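3.2 Workspace and fixtures

The build described in this section was carried out in a shared workshop of the kind found in many towns, with a wood shop at one end and a bench area at the other. Members book the bench by the half day. Our slot was Saturday, plus whatever weekday evenings were left over, and this shaped most of the decisions reported below. Anything we set up had to come down again and go back together in the same place the following week.

The two arms are bolted to a frame designed by Jardine and welded in the shop over two evenings in August. The first version flexed when both arms were extended, enough to spoil the hand-eye calibration. A cross member and a second pair of feet fixed this. After the change, we repeated the calibration at the start of 24 sessions and kept the earlier result in all but two of them.

Cables were a larger problem than the frame. The gripper cable has to leave enough slack for the wrist to turn through its full range, and in early runs it caught on the forearm and pulled out of its connector. We tried spiral wrap, which was too stiff, and then a sprung reel, which loaded the wrist unevenly. The final arrangement uses straps around the links with a free loop near the gripper. It is not elegant — the loop sometimes drags on the work surface — but we recorded no disconnections over the last 19 hours of operation.

3.3 Sweeping task

The task was chosen because it needs both hands and uses tools that cost very little. One arm holds the dustpan and the other works the brush. Small pieces are placed on the mat and must be moved into the pan, and the pan must then be emptied into a lined container. We used the tools as bought, with no added handles or markers. MacKinnon argued for thicker printed grips, and these were tested for one session, but they changed the angle of the brush head and were dropped.

The mat is brown and matte. An earlier trial on the bare white tabletop gave poor segmentation of the paler pieces, and the mat also keeps the pan from sliding when it is pushed from one side. Figure 4 shows the layout with both tools on the mat.

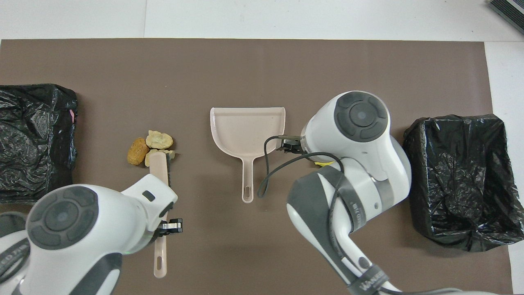 Figure 4. Work surface for the sweeping task, with the dustpan near the center, the brush and three lumps to its left, and black bag-lined containers on both sides.

Operators were Gunawan, Longo and Laing. Each completed a practice block before any run was kept. In total we kept over 400 runs. A run was discarded if an arm faulted, or if the operator touched anything on the table before the end signal.

Most failures came at the pickup. The handles of both tools lie nearly flat, so the fingertips have to come down close to the mat, and a height error of 9 mm was enough to miss the brush completely. Longo got around this by gripping the brush farther up, near the head. The other two operators adopted the same grip, and we made it part of the written procedure.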